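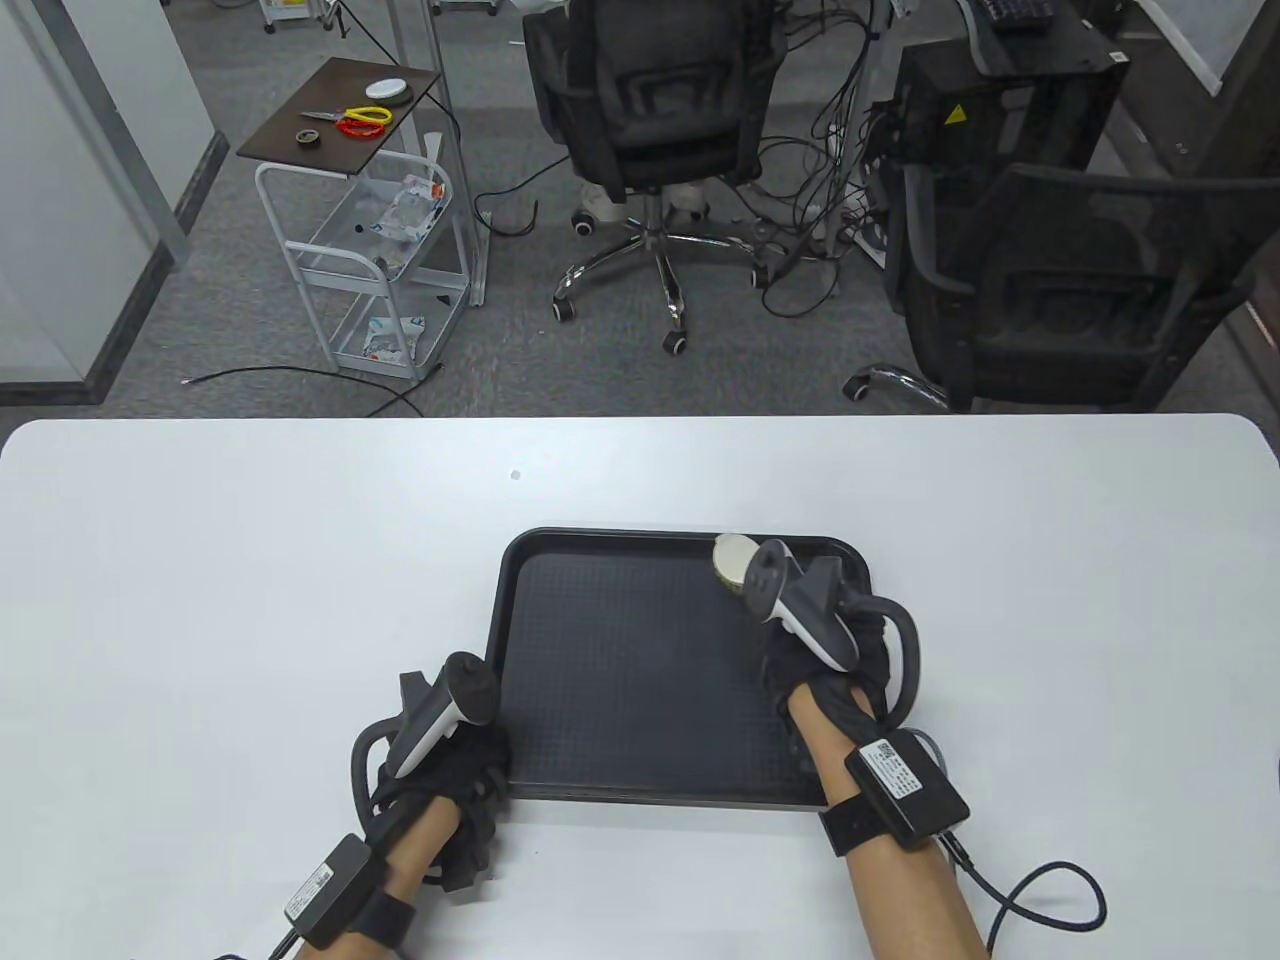 Both hands at the black tray, a controller strapped over the back of each glove.

Home | Visits | Galleries | Talks | Links | Contact

Print this page | E-mail to a friend

Flinley open day, April 2023

What a day out! I had been looking forward to the Flinley visit ever since the March talk, and it was every bit as good as I'd hoped. They let us wander round the workshop for most of the afternoon, ask whatever we liked and (best of all) stand right next to the people doing the work. I came home with a head full of questions and far too many notes, so forgive the rambling.

The part I'd come for was the hand recording. If you missed the talk, the idea is that a person does an ordinary little job at a table while the kit they are wearing keeps track of where their hands go, and all of that is used later to teach a robot arm to do the same sort of thing. They call the project Seria. One go at a job is a "take", and on the day we visited they were on take 694 of the current set, with 1818 as the target. I thought that sounded like a mountain of work, but they seemed very cheerful about it!

Lai-ching Tang showed our group round and she was marvellous, never in a hurry and quite happy to go back over something when two of us asked the same question five minutes apart. I asked her why they bother with such small, plain objects. She said small things are where the fingers have to be clever, and that a robot which can carry a crate may still make a complete mess of a bottle top.

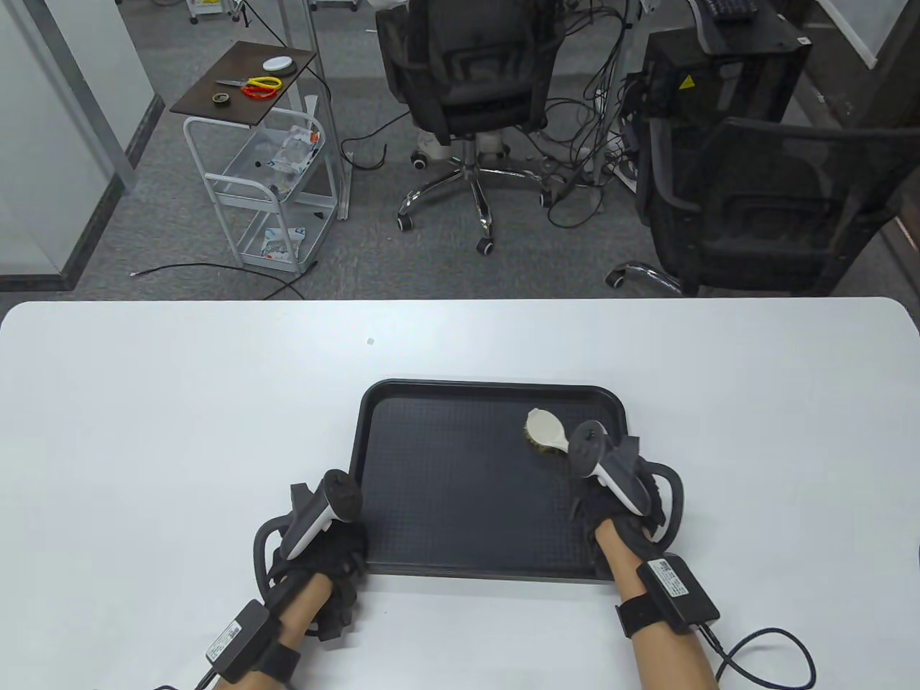

One thing I hadn't understood before is how much the starting position matters. If the object always begins in the same spot facing the same way, the robot learns that one spot and very little else, so they keep shifting things about between takes, turning them round, laying them on their side, putting them in a different corner. Lai-ching said a new person needs a good while before they stop tidying everything back to the middle. I would be hopeless at this, I straighten cutlery in cafés.

We also had a look at the playback on one of the screens, with two little outlines of hands floating in space. You could slow it right down, and when you did you could see a tiny pause just before the fingers closed. The whole group went "ooh" at that. A take which has gone wrong is kept too, marked as a miss, and they had 200 of those put by for a separate test.

After the tea break we moved next door to see the Pavliuk arm, the one that gets to try out what the people have recorded. It is slower than I'd pictured and much quieter. It had 3 tries at lifting a plastic beaker while we watched: dropped the first, nudged the second along the bench, and then up it came on the third! Big round of applause. I don't think the engineers are used to applause, one of them went quite pink.

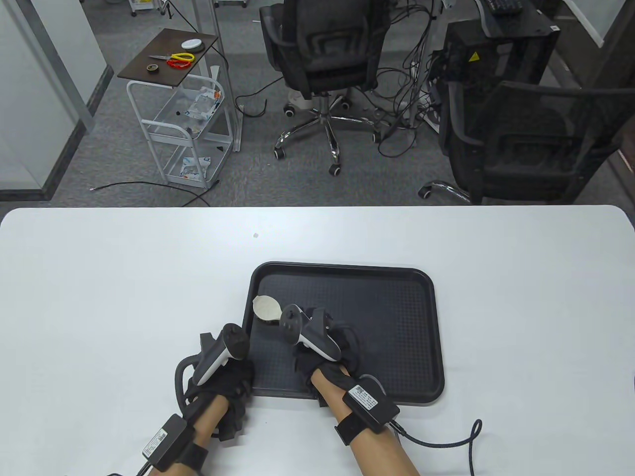

Someone asked whether your arms get tired, and yes, they do, shoulders mostly. People swap over every half hour and nobody does more than two turns in a morning. The gloves come in several sizes and I was allowed to try on a spare pair after the official bit was over. Lighter than I expected, a bit warm, and you become very aware of your own thumbs. I picked up a cork, put it down and picked it up again, and I could have carried on all evening.

Those of you who came on the Kokholm trip will remember standing behind a yellow line with the machines a long way off. Flinley felt completely different, much closer and much more of a conversation.

Many thanks to Lai-ching and everyone at Flinley for having us, and for the flapjacks. If you took notes during the playback session, please send them to me through the contact page, as mine stop halfway down a line.

Back to Galleries | Next gallery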